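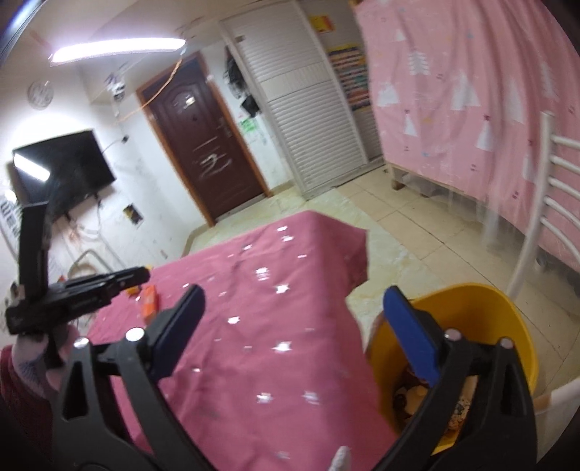 Thawing and Draining Frozen Spinach for Baked Dishes

Filed under: Kitchen Tips, Vegetables, Freezer
Jul 5, 2020
17 comments | 484 shares

Frozen spinach carries far more water than most recipes allow for. If it goes into a pie or a tray of cannelloni undrained, the filling weeps and the base stays soft.

Thaw the block overnight in the fridge, in a colander set over a bowl. For same-day use, microwave it on the defrost setting and break it up with a fork halfway through. Leave it until it is cool enough to handle.

Squeeze in small handfuls over the sink. A potato ricer does the same job with less effort - the Gindetti has holes fine enough to hold back the leaf. Finish in a clean tea towel, twisted firmly. A 500 g bag should give up about 16 tablespoons of liquid. Keep it for soup if you like the flavour.

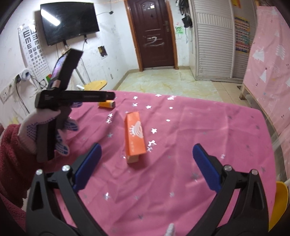

Drained spinach keeps two days in a covered container, or can be refrozen in measured portions if it was thawed in the fridge. Press each portion flat in a freezer bag and write the weight on it. Flat bags can be filed upright in a cardboard box, one taller than it is wide, like the orange one on the pink cloth, provided your freezer drawer has the height. Use refrozen portions in cooked dishes only, as the texture is softer.

Season after draining. Salt added earlier leaves with the water, and nutmeg goes the same way. Grey-green patches after squeezing are normal; a sour smell means discard.

Recent in Kitchen Tips
- Blanching green beans before freezing
- Cleaning a Selell steamer basket
- Peas: when to skip the thaw
- Storing cut pumpkin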